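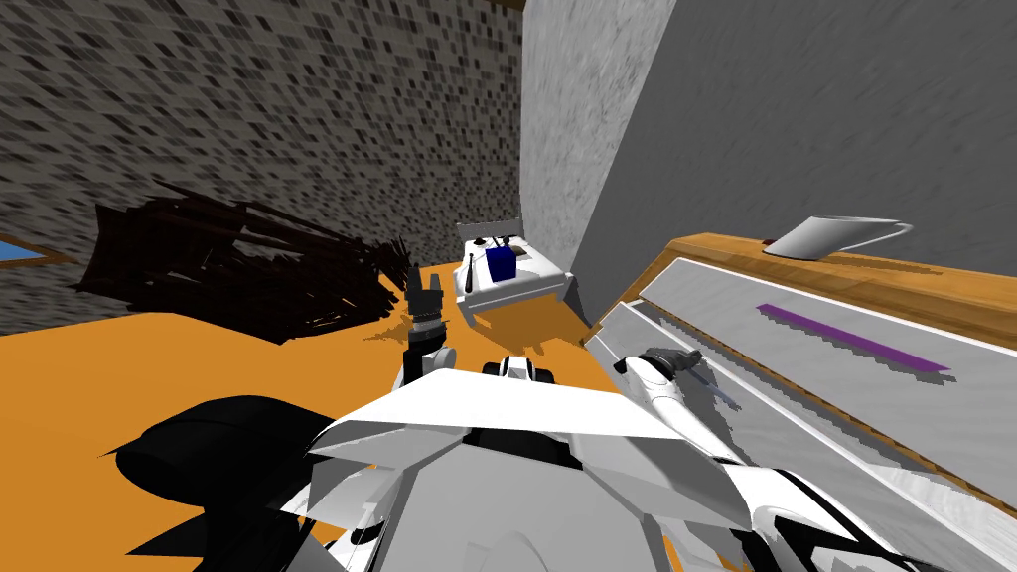

第6章 飛行記録アーカイブ端末の初期設定

6.1 適用範囲
本章では、航空史資料管理システム Floltitz を新規に導入する際の、搭乗員経歴データベースの初期設定手順を示す。対象は、飛行記録簿(ログブック)、部隊日誌、機体履歴簿の三種の資料を扱う管理者とする。閲覧専用の利用者は本章の作業を行う必要はない。

6.2 事前準備
作業前に次の項目を確認すること。
・管理者アカウントの資格情報
・保存領域の空き容量が64 GB以上であること
・所属部隊コード表(Kumix 形式)
・機体型式一覧の最新版

注記:Kumix 形式の旧版コード表には、戦後に改称された部隊が含まれていない。旧版を読み込んだ場合、該当する経歴は「部隊不明」として登録される。

6.3 データベースの作成
1. 管理画面に管理者としてログインする。
2. 「資料群」メニューから「新規作成」を選択する。
3. 資料群名を入力する。使用できる文字は全角漢字、仮名、半角英数字とし、記号は使用できない。
4. 「基準時刻」を設定する。原資料が現地時刻で記載されている場合も、基準時刻は協定世界時とする。
5. 待受ポートに2169を指定する。他の業務システムが同じポートを使用している場合は、先にそのシステムの設定を変更する。
6. 「作成」を押し、状態表示が「準備完了」になるまで待つ。

注意:手順6の処理中に端末の電源を切らないこと。索引が破損し、資料群の再作成が必要になる。

6.4 部隊コード表の読み込み
1. 「補助表」メニューから「部隊コード」を開く。
2. 「ファイルを選択」を押し、コード表を指定する。
3. 文字コードを確認する。自動判別の結果が「不明」の場合は、UTF-8 を手動で選択する。
4. 「検証」を押す。重複コードがある場合は一覧が表示される。
5. 重複を解消した後、「読み込み」を押す。

一度に読み込める行数の上限は4000行である。上限を超えるコード表は、あらかじめ年代別に分割する。分割したファイルの先頭行には、いずれも見出し行を残すこと。

6.5 搭乗員経歴の登録
経歴は一人につき一件の親レコードと、任意の数の子レコードで構成する。子レコードは所属、階級、搭乗機種、資格のいずれかに分類される。

1. 「人物」メニューから「新規」を選択する。
2. 姓名を原綴りで入力する。読みは別欄に片仮名で入力する。
3. 認識番号を入力する。資料により番号が異なる場合は、両方を登録し、出典欄に資料番号を記す。
4. 所属の子レコードを追加し、開始日と終了日を入力する。日が判読できない場合は年月のみとし、日の欄は空白にする。
5. 搭乗機種を型式一覧から選択する。一覧にない型式は自由入力とせず、先に型式一覧へ追加する。
6. 「保存」を押す。

入力例
原綴り:Dima Obeidat
読み:ディマ・オベイダット
区分:操縦教官
出典:飛行記録簿 第2冊

原綴り:Melati Majimbun
読み:メラティ・マジンブン
区分:航法士
出典:部隊日誌 11月分

注記:同一人物が教官と試験操縦士を兼ねていた期間は、所属を二件に分け、期間を重複させて登録する。期間の重複はエラーとして扱われない。

6.6 飛行時間の集計設定
1. 「集計」メニューから「飛行時間」を開く。
2. 単位を「時分」または「十進時間」から選択する。原資料の単位に合わせる。
3. 夜間飛行を別集計とする場合は「夜間を分離」を有効にする。
4. 模擬飛行訓練装置による時間は、既定では総飛行時間に算入されない。算入する場合は「地上訓練を含む」を有効にする。

注意:集計単位を登録後に変更すると、端数処理により合計値が原資料と一致しなくなることがある。変更前に必ず集計表を書き出しておくこと。

6.7 画像取り込み機能との連携
資料の走査画像を取り込む場合は、追加モジュール Tratow を有効にする。
1. 「拡張」メニューから Tratow を選択し、「有効」に切り替える。
2. 保存先フォルダを指定する。ネットワーク上のフォルダは指定できない。
3. 解像度を設定する。鉛筆書きの記載を含む資料では、高解像度の設定を推奨する。
4. 端末を再起動する。

Lubis 形式の旧画像は、取り込み時に自動変換される。変換後も元のファイルは削除されない。

6.8 設定内容の控え
設定完了後、「管理」メニューの「設定の書き出し」を実行し、出力されたファイルを端末とは別の媒体に保管する。書き出しファイルに利用者のパスワードは含まれない。復元の手順は第9章を参照。

本章改訂:2024年5月14日(火)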